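Ceswood Clothing Exchange Opens Its Doors for a Third Winter

CESWOOD, Oct 11, 2023 - The Ceswood Clothing Exchange is delighted to announce that it will be back this winter, with longer opening hours, a bigger children's section and, at long last, a proper place to sit down with a cup of tea while you wait for your friends to finish browsing.

The idea is as simple as it was when we started. Bring in clean clothes that you or your family no longer wear, and take home something you will. There is no charge and no membership card, and you are welcome to come along even if you have nothing to bring (plenty of our regulars started out that way, and we are so glad they did!). 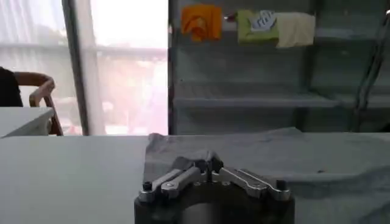
Last winter 163 households used the exchange, and about 800 pieces of clothing found a new home. Coats and school sweaters went fastest, as they always do, so if you have any of those tucked away at the back of a closet, we would dearly love to see them before the cold sets in.

New this season is a mending table, supplied with thread, buttons and patches by Bisix, the sewing shop on Dallel Street. Loose hems and missing buttons can be fixed while you wait, and anyone who would like to learn to do it themselves is more than welcome to pull up a chair.

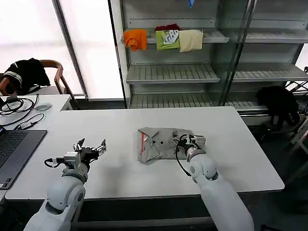

We are also very grateful to Rondonuwu Bakery, which will be sending over bread and buns on opening day, and which has kindly agreed to keep a drop-off bin by its front door all season long. Please wash items first and tie shoes together in pairs. We can't take pillows or bedding this year, much as we would like to.

The exchange will stay open through May. Opening hours are posted at the Dallel Street entrance and at the bakery counter.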